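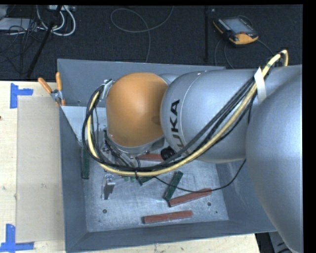 Chapter 4
Bins, Trays and Other Open Containers

Every storeroom depends on its containers. In this chapter we study the open metal bin, which has tall sloping walls and a flat floor. The slope helps the hand to reach the corners. The colour grey is common, and scratches on the floor are normal with use.

At the Pultham warehouse, more than 800 bins are kept on the shelves. You will learn how to choose a bin, how to fill it and how to label it.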